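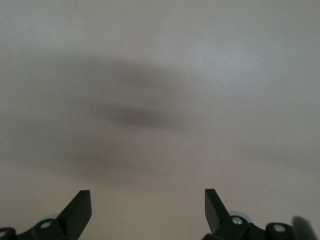 How long should a newly filled wall be left before the first coat of paint?

Leave shallow filler overnight and deep filler for two full days, in a room that is kept aired and free of frost.

Home Guide | Walls and Ceilings | Section 4 | Print

Section 4: Preparing and painting interior walls
Revised 04/11/2019
Shares 38 - Comments 7

This section applies to plastered walls and ceilings in all Sutby and Ornard house types. Tenants of flats at Kevance should read it together with their own building notes, as some landings there have a fire-resisting finish that must not be sanded or overpainted.

4.1 Before starting

1. Move furniture to the centre of the room and cover it. Cover the floor up to the skirting board.
2. Switch off the electricity to the room at the consumer unit before loosening any socket or switch plate.
3. Wash the wall with warm water and a little sugar soap, working from the bottom upwards. Rinse with clean water and leave to dry.
4. Scrape away loose paint. Fill cracks and holes, pressing the filler in firmly and leaving it slightly proud.
5. When the filler is hard, rub it level with fine paper and wipe off the dust.

CAUTION: Homes built before 1970 may contain old paint with lead in it. Do not dry sand such paint. Contact the repairs desk at Dai for a test kit.

4.2 Applying the paint

6. New plaster must first receive a mist coat. Mix 400 ml of water into each litre of matt emulsion and stir well. Do not use vinyl silk for this coat.
7. Paint the edges and corners with a brush. A 38 mm brush is supplied in the decorating pack.
8. Fill in the main area with a 270 mm roller while the edges are still wet. Finish each strip with light strokes in one direction.
9. Allow four hours between coats, or longer in cold weather.

NOTE: Two top coats are normally enough. Strong colours may need a third.

4.3 Radiators and pipes

Keep emulsion off hot pipes. Radiators are to be painted cold, using radiator enamel only, and kept off until the next day - the smell on first heating is normal and will pass if a window is open.

4.4 Leftover paint

Unused tins may be returned to the Dai store until the end of May. Tins must be sealed and labelled with the room in which they were used. Paint must not be poured into sinks or outside drains.

Previous | Contents | Next: Section 5, Floors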